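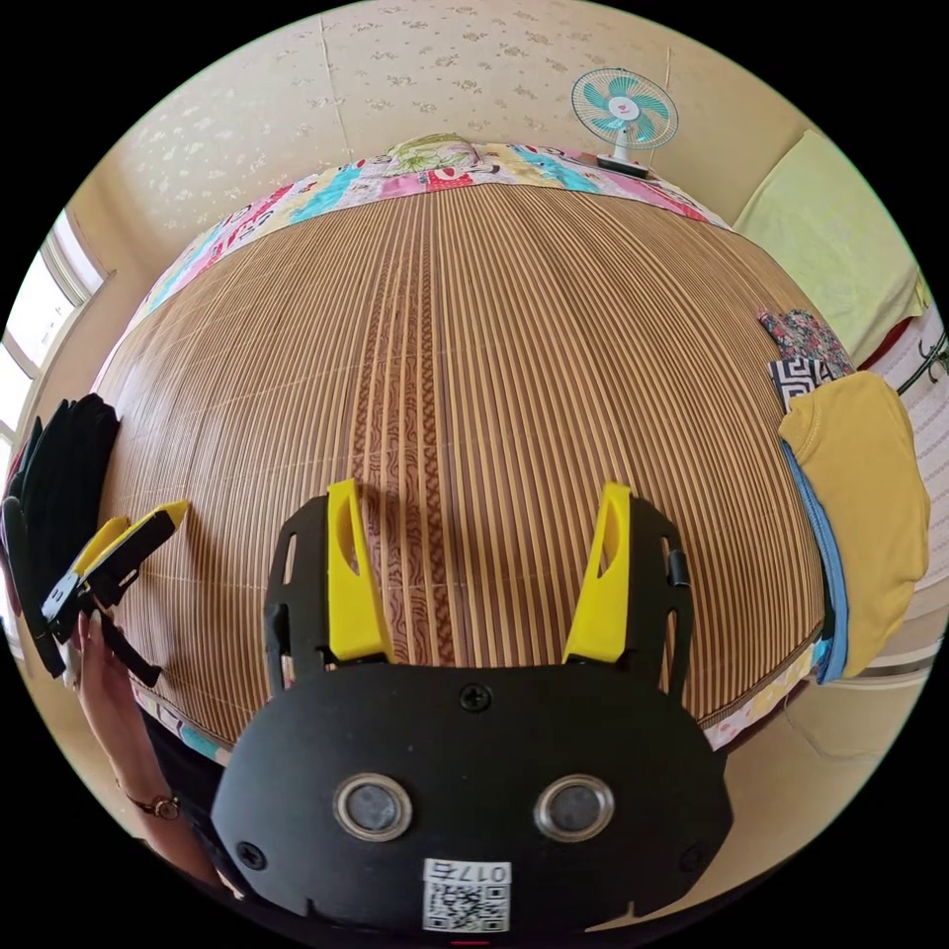
A bamboo mat laid over a large bed.

2 Oct 2018

Quick one this month, the printer wants copy early and I've got a stack of mail to get through. Main business is the county police oversight bill, or what's left of it after the June session.

For those who missed the last issue. Prumisthorpe has had an appointed review board since the merger with Norano. Five seats. The sheriff's office fills two of them, the county council fills two, and the last one goes to whoever those four can agree on, so it sits empty most years. The bill would have made all of the seats elected. It would also have given the board power to call for records without asking the sheriff's lawyer first.

The records part is gone. Stripped out in the second reading, late in the evening, on a voice vote. No roll call, so don't ask me how your council member went, I was in the room and I couldn't tell you. I wrote to the clerk asking for the audio and got a form letter back.

What's left is the elections part, and I have mixed feelings. I know plenty of members are thrilled with it. Fine. But an elected board that can't get hold of a use of force report is going to spend its time holding hearings where the deputies' side doesn't show up. We saw that in Belhaj. Big turnout for the first election, nice swearing-in, then two years of the board asking for files and being told the files were under review. By the second election most of the seats were uncontested.

The other view, and it was put to me pretty sharply at the last meeting: take the elections now, come back for the records later. Elected people have a mandate, they can make noise, the council will find it harder to say no to them. Could be. I've been hearing "come back for it later" on this issue for a long time and later has been slow in coming.

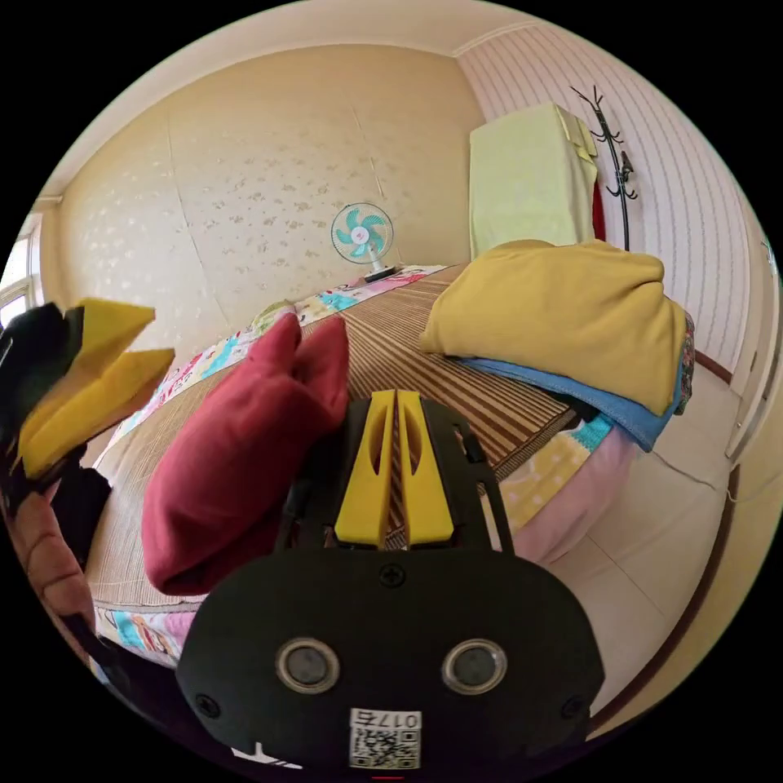 Striped woven mat on top of a cartoon print sheet.

On the money. The sheriff's office told the council that handling records requests would cost 70 staff hours a month. We asked where the number came from. It was worked up for a different proposal, the one that would of opened everything to the general public, body cam footage included. Nobody on the council asked about that before the vote. The board's requests would be a small slice of it. Our letter pointing this out went in before the deadline and is in the public packet, near the back, after the parking item.

Also worth knowing – the state police association has put out a flyer saying the bill lets "activists" discipline deputies. It doesn't. Read the thing. The board recommends, the sheriff decides, same as today. I don't like that part much myself but that is what the text says, and if a neighbor brings up the flyer you can tell them so.

Where it goes next: third reading, then the county executive. She hasn't said what she'll do. Her office sent us a very polite note that said nothing at all. If she signs, the first election would go on the same ballot as the school levy, and candidates would need to have lived in the county for two years. No current or former deputies for at least one full term after leaving the job. That last bit survived, somewhat to my suprise.

What you can do. Call, don't email. The emails get counted in a batch and the calls get written down one at a time. Say you want the records language put back in as an amendment, section on "access," and say where you live. Keep it short, be decent to the person who picks up. They didn't write it.

Other stuff, fast:

The court watch sign-up sheet is moving from the Karance library to the branch on the Norano side – Karance is closed for the roof. Same hours.

Dues. Some of you are behind. You know.

We still need people for the traffic stop data project. It's reading spreadsheets, there's no glamor in it, and you'll want your own laptop. The county releases the numbers late and in a new format every time, so patience helps.

Corrections from last issue: the jail contract runs through June, not July. And the tip line is for complaints about stops and searches, it can't help with towing.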